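Questions that come up about the Brongate hand grippers, collected from the workshop channel. Maintained by Jiahui Fan. Corrections go to her or to Wenjie Tang.

## Which version does this page cover?

Revision 4, the pair with padded fingers. Revision 3 used bare printed fingers and a different trigger spring. The linkages are not interchangeable.

## Can I build it without access to the shared workshop?

Yes. Wenjie assembled his pair on a kitchen table with hex keys, a small soldering iron and a bench vise. The only shop job is reaming the pivot holes, and a hand reamer will do it.

## What should I use for first grip trials?

Soft, light objects with some give. Yarn is a good starting point. It compresses before it slips, so you have time to see the pads load unevenly. Leave the paper band on if there is one. Keep glass and ceramics for later.

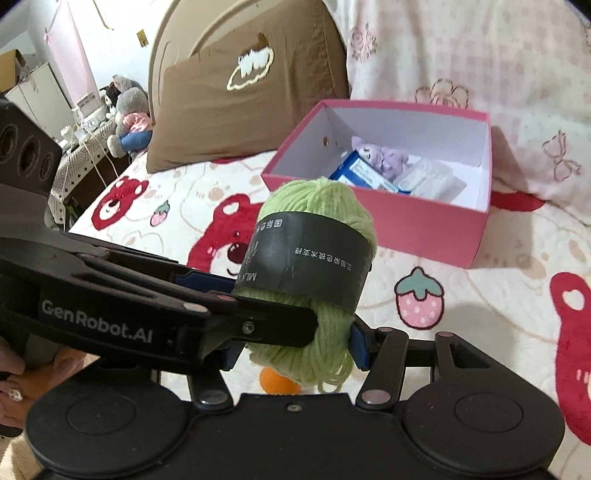
Log every trial, including failed ones. The Drovis script discards any recording shorter than 20 frames, so hold the grip for a moment before releasing.

## The fingers close unevenly. What is wrong?

Usually the pivot screws. Back both off a quarter turn, close the fingers by hand, then tighten them alternately. If one side still lags, check the linkage for a burr left over from printing.

## How often do the pads need replacing?

Ours lasted more than 3,000 cycles before the edges lifted. Clean them with a damp cloth. Alcohol softens the adhesive.

## Do I have to run both grippers at once?

No. Set `single: true` in the Bukov config and unplug the second unit before startup. If it is unplugged later, the logger stalls and the session has to be restarted.

## Does the work surface matter?

For calibration, yes: use a flat, hard table. For trials, no. A bed or sofa is fine, but soft surfaces let objects sink, and the approach height needs to be corrected by eye.

## Error 41 on startup?

Encoder not found. Reseat the ribbon cable at the Vincze board, contacts facing down. If the error stays, lower the polling rate to 200 Hz and try again.

## Where are the print files?

In the `rev4/` folder of the workshop share. Print the linkages flat, without supports. The STEP files from December have the wrong bore on the left arm.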